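2022-05-23, print bench, Ellby studio

Monday. Started late, press bed was still covered in somebody's tarlatan. Cleared it onto the rack, left side.

Plan for today: second state of the lock plate (the big one, from the Leswood rubbings), plus test strips for the ground problem. Got through the strips and half the plate.

Ground problem first. Hard ground has been lifting at the edges on everything since the new zinc came in. Foul biting all down the right margin on the first state. Was blaming the acid, am now less sure. Cut four strips off the waste end, degreased two with chalk and ammonia, two with just the dish soap like we'd been doing. Same ground, same hotplate setting, same smoke.

Chalk ones held. Soap ones lifted, both, within the first dip. So it is the degreasing and we've all been lazy. Please go back to chalk. Rinse until the water sheets off with no beads, then blot, dont rub.

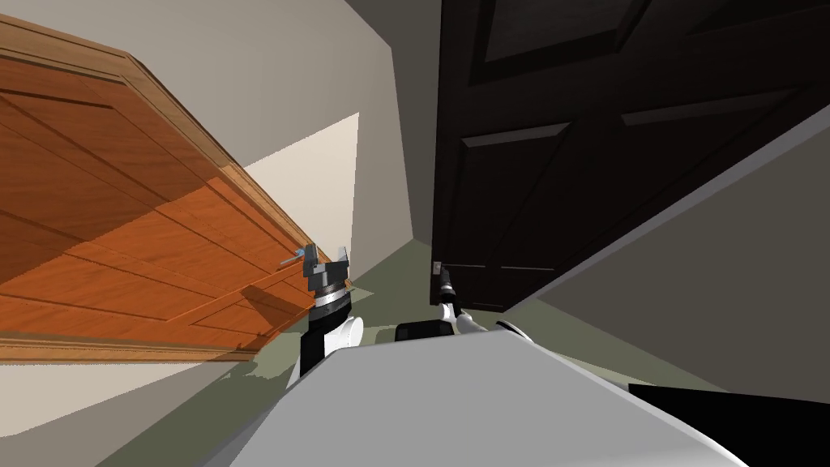 Also the plate edges want beveling BEFORE the ground goes on. I did mine after, again, and had to stop out the scratches with varnish. Cost me most of an hour and the varnish crept into the hinge area where I wanted it open.

Second state. Drawing is now: key plate, keyhole, the bent screw, start of the rust bloom lower left. Rust is the whole point and I still can't get it. First state had it as crosshatching and it looks like a sweater. Tried today:

- stipple with the roulette. Too even, reads as fabric again
- sugar lift, brushed thin. Better. Lifted patchy, and the patchy bits are the good bits
- salt dropped on the warm ground. Best so far, pits look right, no control at all over where they land

Going with salt over sugar lift and will burnish back what I don't want. Bit 30 min total in stages, feathered the acid twice. Pulled one proof on the cheap newsprint and one on the Vomum cream. Newsprint one is flat. Cream one has something, the pits hold ink and the plate tone goes brown round the keyhole like it should.

Proof pinned up over the sink. Reactions so far, I asked for them so fine.

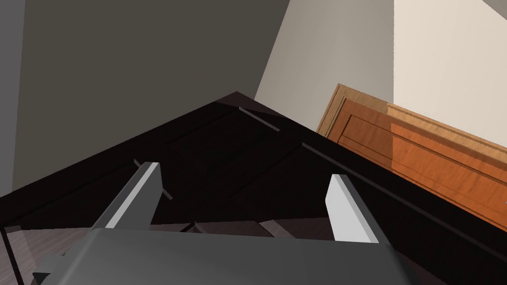
Mustonen thinks the screw is too dark and pulls the eye off the keyhole, and would take the scraper to it now before another bite makes it permanent. Also asked why the hinge is in there at all if it's going to stay half varnished. Fair. I'd been telling myself the unfinished hinge was deliberate. It was varnish creep, see above.

So, scraper. Took the screw head down by maybe a third, burnished with a drop of oil. Felt good under the thumb, won't know till it's inked. Hinge: will open it up with needle only, light lines, short bite. If it still looks like an accident it goes.

Ink notes. Burnt umber with a bit of black, plus easy wipe, too much easy wipe. Next batch half as much. It was sliding out of the fine lines and I ended up hand wiping with almost no pressure. The umber tin has skin on it, cut a circle of wax paper and press it down flat when your done, dont just drop the lid on.

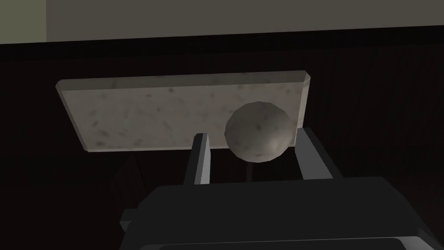
Stone with ball, sim still, Ellby.

Paper: soaked the cream ten minutes, too long, surface was fuzzing. Five and then into the damp pack overnight is probably right. Grain direction matters more than I thought, the sheet that went in sideways cockled at the top and the other one didn't. Pencil an arrow on the back before tearing down.

Edition size. Catalog form wants a number and I keep dodging it. Zinc this soft, with salt pits, won't give a long run before the tone wears. Small edition, and say so on the form. Form is due in September so there's time, but I want the plate finished well before, and dry flat prints to hand over. Last year's went in still curling and I heard about it.

Title still just "lock plate". Leswood Nr 2 sounds like a bus stop.

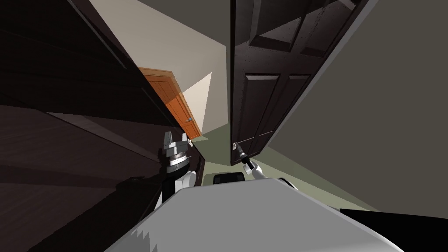

Three doors, dark and orange-brown. Sim still, Ellby.

Sheet numbers for the paper log, so they don't get lost: newsprint proof is 427, cream proof 653. The cockled sheet has no number, tore it up for chine collé scraps.

Cleanup: acid tray covered, lid taped. Zinc strips in the envelope marked GROUND TEST, leave them together please, I want to look at the lifted edges with the loupe. Blankets hung up, the thin one is getting stiff with size and needs a wash before anyone prints big on it.

To do next session:
bevel the small plate first, then ground
needle the hinge
new ink batch, less easy wipe
buy chalk, nearly out
look for the 600 grit, it was in the drawer under the hotplate and now it isnt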